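Messestand Schmuck & Uhren – lohnt sich das noch für Kleine?
Forum > Goldschmiede & Selbständige > Messen und Märkte 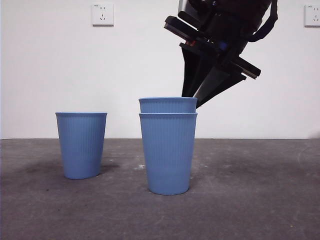
Seite 2 von 38

Raluline schrieb:
So, Standbestätigung ist da. Halle 2, Reihe hinten, Nr. 272. Neun Quadratmeter, Eckstand wär 200 Euro mehr gewesen, hab ich gelassen. Frage an die Erfahrenen: Vitrinen mieten oder selber mitbringen? Mietpreis find ich happig.

skorkon:
Selber mitbringen. Immer. Die Mietvitrinen hatten bei uns zwei Jahre in Folge Schlösser die man mit ner Büroklammer aufkriegt. Und das Licht – grauslig, gelb, Silber sieht aus wie Messing.

Gumaro_C:
Seh ich anders. Hab einmal eigene geschleppt, eine Scheibe gesprungen, Sonntag früh, Aufbau bis 8. Wo kriegst du da Glas her? Seitdem miete ich und bring nur eigene Strahler mit. Vorher fragen ob der Stromanschluss drin ist!! Ist er meistens nicht.

Raluline:
Strom ist extra, ja. Steht auf Seite 4 ganz klein. Danke.

Kedir Ayele:
Ich würd ja erstmal fragen was du da willst. Händler oder Endkunden? Für Endkunden ist der Freitag tot. Händler kommen Freitag vormittag und danach nie wieder. Wenn du Händler willst brauchst du ne Preisliste mit Staffel, sonst sind die nach zwei Minuten weg.

Raluline:
Beides?

Kedir Ayele:
Beides geht schief. Meine Meinung.

lokyiu_f:
Quatsch, bei mir ging beides. Letzten September, kleiner Stand, vorne die Ringe bis 120 für Laufkundschaft, hinten zwei Laden mit den Kollektionsteilen. Drei Händler haben geordert, einer davon bis heute. Man muss halt jemanden zweites am Stand haben. Allein wirds nix, da kommst nicht mal aufs Klo.

skorkon:
Drei Händler bei der Standmiete? Rechne das mal durch.

lokyiu_f:
Hab ich. Passt. Muss ja nicht bei jedem so sein wie bei dir.

skorkon:
War nicht bös gemeint. Bei mir warens halt 25 Visitenkarten und null Bestellungen.

Su-chen Chiu:
Nachfassen! Innerhalb einer Woche anrufen, nicht mailen. Die Karten liegen sonst bei denen im Auto. Und bitte keine Schüssel mit Bonbons hinstellen, dann klebt alles, auch die Tabletts.
@Raluline was machst du mit der Versicherung? Die normale Werkstattpolice deckt Messe oft nicht ab, auch Transport nicht. Meine wollte nen Nachweis, dass die Ware nachts im Tresor liegt.

Raluline:
Oh. Hab ich garnicht dran gedacht. Ruf ich morgen an.

Gumaro_C:
Nachttresor gibts beim Veranstalter, früh reservieren. Schlange am Abend ist lang, eine halbe Stunde locker.

SoYing_H:
Noch was zur Deko – dunkelgrauer Filz statt schwarzem Samt. Auf Samt sieht man jeden Fussel und nach dem ersten Tag jeden Fingerabdruck. Spiegel nicht vergessen, am besten zwei. Wer Ohrringe verkaufen will ohne Spiegel, naja.

Kedir Ayele:
Samt sieht aber wertiger aus.

SoYing_H:
Bis mittags.

Raluline:
Ok, also Filz, Vitrinen miet ich jetzt doch, Strahler eigene. Zweite Person wird meine Schwester, wenn sie frei kriegt. Preisliste mach ich am Wochenende, stell ich dann hier rein, bitte drüberschauen wer mag.

lokyiu_f:
Mach ich gern. Aber Nettopreise für die Händler auf ein eigenes Blatt!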